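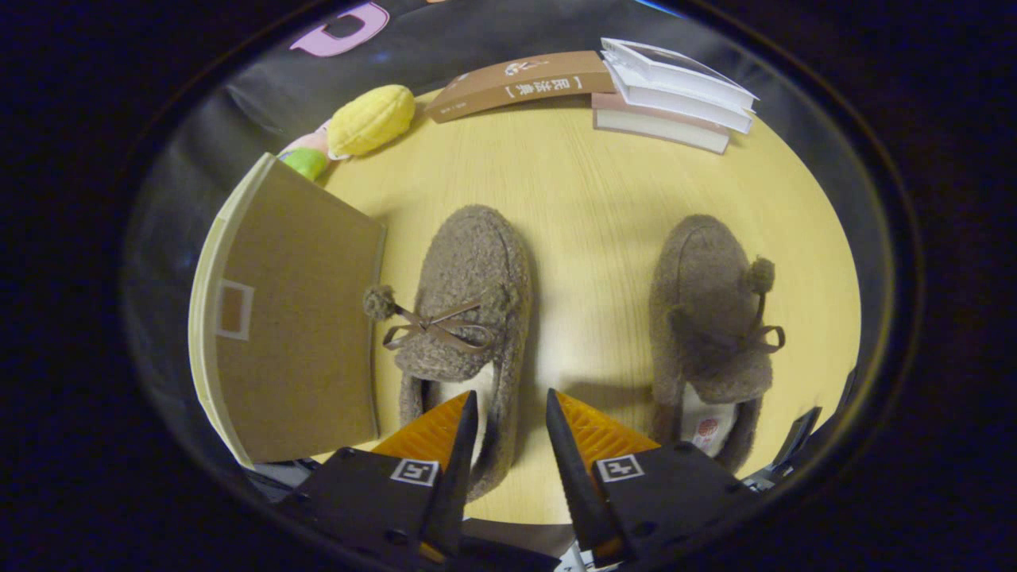

Insulating under the floor should come before anything you do to the walls, in my view, and I'd say that to anyone on this list with a weatherboard house on stumps. We spent our first winter in Zundura treating the symptom. We bought rugs, then thicker rugs, then an oil heater for the hallway. Fuzzy slippers like the brown ones with the bows and pom-poms will get you from the bedroom to the kettle, but they do nothing for the draught coming up between the boards. Now that the floor is done I can answer the questions in the last digest properly.

On May 15, 2025, a list member at Skullport wrote:

> We have a 1930s weatherboard with bare hardwood boards and very little
> skirting left. Crawl space is decent at the back and tight at the front.
> One quote was for batts stapled between the joists, the other for foil
> board. The foil board mob say batts always sag. Is that true? Also, do
> we need to seal the gaps from above first, and has anyone done it
> themselves without regretting it? The kids play on the lounge room
> floor and it's freezing by four o'clock.

Taking those in order.

Batts do sag if they are only held by a few staples. Ours are 80 mm polyester, cut slightly wide so they grip the joists, with strapping run across underneath. I went under last weekend to check and they are still hard up against the boards. The job at Drarnuncombe that got talked about on the list last year was glasswool pushed in with no strapping at all, and half of it was on the dirt by August. I wouldn't use that as evidence against batts in general.

Foil board I would be wary of. It needs to be fixed carefully and taped well to do what the brochure says, and old joists are rarely the same distance apart for the length of a room. The other matter is the staples. Metal staples through foil near old wiring is a known hazard, and an electrician should look at the underfloor cabling before anyone goes near it with either product. Ours found a junction box with no lid.

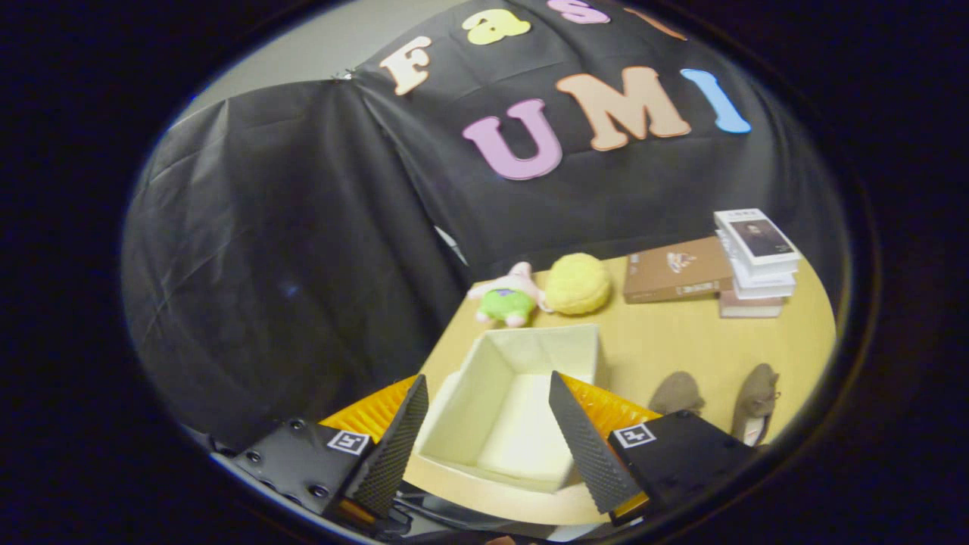

Plush toys and a book on the table.

On the kids and the lounge room floor: the temperature of the boards did come up, but the bigger change was the draught. Before the work you could hold your hand near the skirting on a windy night and feel it. We still put a rug down where people sit. Timber with batts under it is less cold. It is not warm, and I wouldn't promise small children otherwise.

Sealing from above is worth doing and costs very little. I used a flexible filler for the narrow gaps and thin timber strips glued on one side for the wide ones. Moriarty Hardware had the filler in a colour close enough to old jarrah. Do a test patch inside a cupboard first, as it dries darker than the label. Leave the subfloor vents alone. I have seen people block them to stop the wind, and then they have damp stumps and a musty hallway a year later. If the ground under the house is wet, fix that before you put any insulation in -- ours had a leaking downpipe joint that had to be sorted out first.

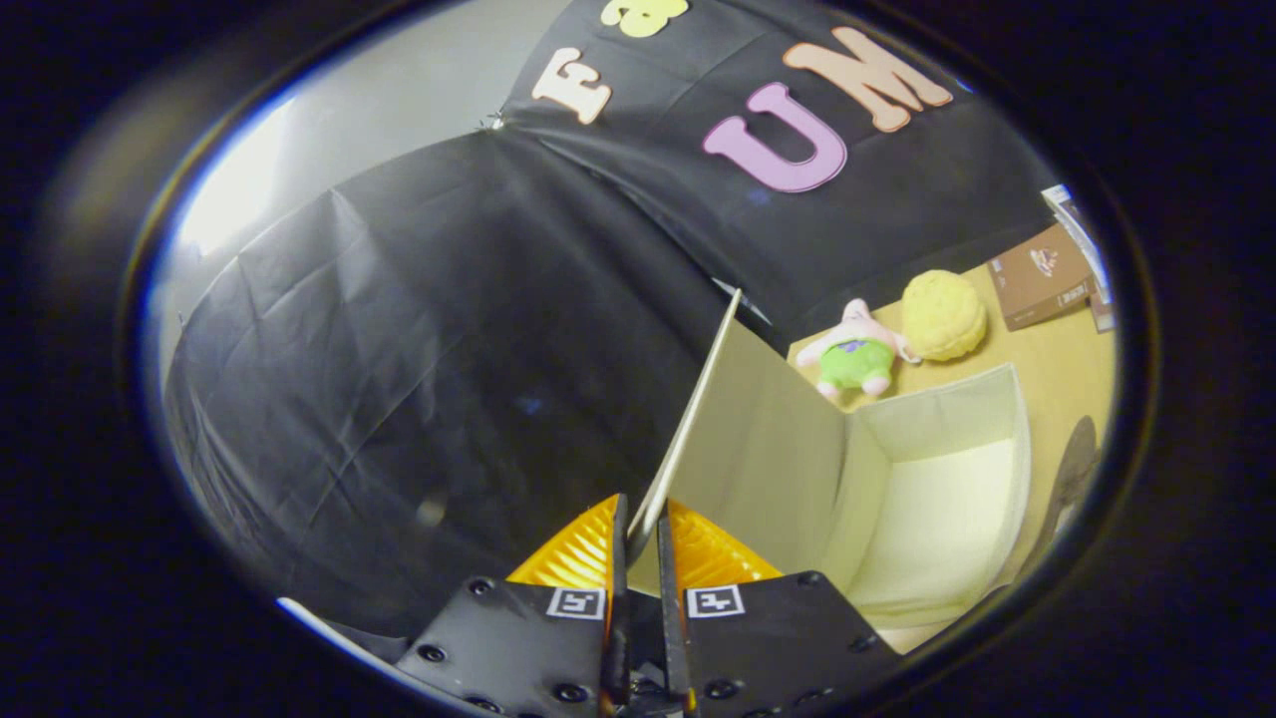

As for doing it yourselves, it took two of us two weekends, and that was with reasonable clearance the whole way. If the front of your place is as tight as it sounds, I'd do the back and pay someone for the front. You will want:

- a proper respirator, not a paper mask
- disposable overalls with a hood
- a head torch plus a work light on a long lead
- an old piece of carpet to lie on
- a long serrated knife for the batts
- knee pads

Clear the rubble out before delivery day. We pulled out bricks, bottles, a length of gutter and a great deal of broken asbestos-free sheet, which we had tested before touching. Please do the same if you find any sheet of unknown age.

I can't give you a clean figure for the power bill. We changed the heater the same winter and I have no way of separating one from the other. The oil heater in the hallway has been off since and I haven't missed it.

I still have two unopened packs of the 80 mm polyester, sized for joists at 450 centres, and a part roll of strapping. Free to anyone on the list who can pick up from Zundura. Reply off-list if you want them -- mornings suit best, and bring a trailer or a wagon with the seats down.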